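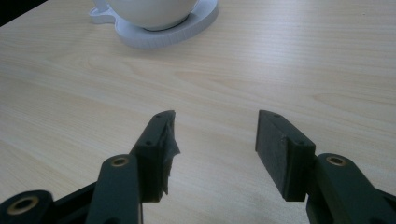

How do I get a white heat mark out of a pale table without wrecking the finish?
Posted by Phyllis Bickerstaff, December 22, 2020

Hello all, long-time reader, first time I've needed to shout for help! I've got a light wood dining table, a Brengate one I bought second-hand in July, and I'm very fond of it. Last night I put a casserole dish straight down on it (yes, I know, I own a drawer full of mats) and there's now a cloudy white ring the size of a side plate, bang in the middle where everybody will see it.

The surface feels perfectly smooth, so I don't think I've burnt it, it's just gone milky. I've wiped it with a damp cloth and a drop of washing-up liquid, which did nothing at all. My sister says mayonnaise. My neighbour says toothpaste. My mother would have said cigarette ash, but none of us smoke. I've also got half a tin of Pluneo furniture wax under the sink, left over from doing the bookcase, and I'm wondering if I should just rub that over the top and hope.

I don't know if it's varnish or oil on there, the man I bought it from couldn't tell me. Is there a way of finding out? And is any of this going to make it worse? I've got people coming and would rather not spend the whole meal with a fruit bowl parked over it.

Skollden
Don't put the wax on yet! If you seal over the mark you'll have to get the wax off again before you can do anything else, and that's a miserable afternoon.

First find out what finish you've got. Turn to the underside or the inside of a leg, somewhere the same finish has been used, and put a drop of water on it. If it sits up in a bead and is still sitting there after 5 minutes, you've most likely got varnish or lacquer. If it soaks in and goes dark, it's oil, or there's not much left on it. It isn't a perfect test (a well waxed top will bead as well) but it's good enough to be going on with.

White marks are usually damp caught in the finish, so they're the good sort to have. Black ones have gone into the wood and are a different story. What I do is lay a clean dry cotton tea towel, folded once, over the mark and go over it with an iron on its lowest setting, steam OFF and the tank emptied. Few seconds, lift, look. Few seconds more. Keep the iron moving the whole time and don't be tempted to turn it up. Mine took 20 minutes of faffing about and I'd nearly given up when it started to fade from the outside in. There was a faint bit left in the middle which went by itself over the next week or so.

If you've got a veneered top be extra careful, as heat can loosen the glue. Look at the edge: if the grain lines on top carry on down over the end, it's probably solid.

After that, leave it alone overnight, and then by all means wax it.

Matlala
mayo worked on mine, left it on overnight under cling film. kitchen smelled like a sandwich. wouldn't do toothpaste, it took the shine off my mum's sideboard and now there's a dull patch instead of a white one

Oldbench28
I'd agree with most of what Skollden says, but I'd try the hairdryer before the iron, on low, held a hand's width away and kept moving. It's slower and you can see what's going on underneath, whereas with the tea towel you're working blind. Stop if the surface feels more than warm.

If it does turn out to be oiled, you can be a bit braver. Very fine wire wool (the grade marked 0000, not the stuff for saucepans) with a dab of oil, always along the grain, wiped off well and left to dry. Lay the oily rags out flat outdoors afterwards, don't screw them up and bin them, they can heat up and catch fire. I wouldn't use wire wool on varnish unless everything else has failed, you'll be left with a satin patch on a shiny table and then you're doing the whole top.

And try it all on a hidden bit first, Phyllis! Good luck with the dinner.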